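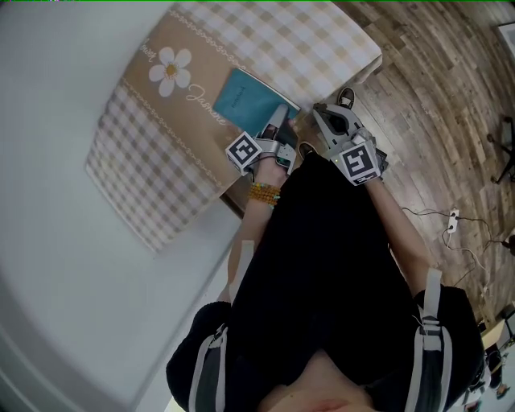 4. Using the Garia Kit

4.1 What is in the kit

We were keen to try the Garia kit from the day it was announced, and we were not let down. It is sold as a ready-to-use set for collecting two-handed manipulation data with no robot in the room, and each box holds two hand-held grippers, the marker cubes that mount on them, a shoulder harness, a charger, and a license for the Kestska software that turns recordings into gripper paths. Our lab had spent most of a year on a home-built version of the same idea (see Section 2), so the comparison came easily to us, and a lot of it was a pleasure to make!

Setup took one afternoon. The cubes clip on in a fixed position, and Kestska already knows the offset from each cube to the fingertips, so the long calibration routine we had been living with was simply gone. We ran the short check in the manual before every session (touch the two fingertips together, hold still, wait for the tone) and kept the results with the recordings.

4.2 Tasks and sites

We recorded at two sites, our own lab and a rented apartment in Purkthorpe, and chose 6 tabletop tasks: sliding, pressing and holding, picking up, turning over, stacking, and handing from one side to the other. The objects were small household things, many of them thin and flat. Flat objects are a hard case for any parallel gripper, and we wanted plenty of them. A notebook lying on a card, for instance, gives the fingers almost nothing to get under, and most people start by pressing on a corner with one gripper while the other waits (Figure 3).

Figure 3. Work with the Garia grippers, viewed from directly above. The jaw of the left gripper presses on the lower corner of a small teal notebook; the right gripper is open beside the table. Each gripper carries a white cube with a black fiducial pattern.

We did not dress the tables for the cameras. Patterned cloths, printed cards and other everyday clutter stayed where they were, and this turned out to matter less than we had feared. Checked cloth was our big worry, having caused false marker detections with our home-built set, but Kestska handled it well in all but a few recordings.

4.3 How it held up

In total we kept 308 demonstrations. What impressed us most was how quickly new users got comfortable. After two or three practice tries they stopped looking at the grippers and looked at the object, and their motions became smooth and quick. The trigger is light, the jaw follows it closely, and there is enough feel in the fingers to tell a firm hold from a slipping one. We would have been happy with half of that!

Tracking was good whenever the cube faced the camera. The weak spot is a gripper turned far over, or dropped well below the edge of the table, where the cube can be hidden by the hand or by the table itself. Kestska fills short gaps on its own and flags longer ones for review. We threw out flagged recordings in which the gap overlapped a grasp and kept the rest.

Comfort was the other point that came up. The harness straps sit wide on the shoulders and spread the weight nicely, but narrow-shouldered users had to tighten them again between tasks. Wrist fatigue set in toward the end of longer sessions, and we now stop for a break after each task.

4.4 Compared with the Mäkelä set

We also had the Mäkelä set on loan in August and ran the same tasks with it. Its grippers are heavier and its jaw opens wider, which helped with stacking. For thin objects we clearly preferred Garia: the fingertips are slimmer, and users could press on a corner without hiding the whole object from view. File export was close to even, although Garia stores both grippers in a single recording and Mäkelä writes one for each, leaving the user to line them up. The training results in Section 5 use the Garia recordings only.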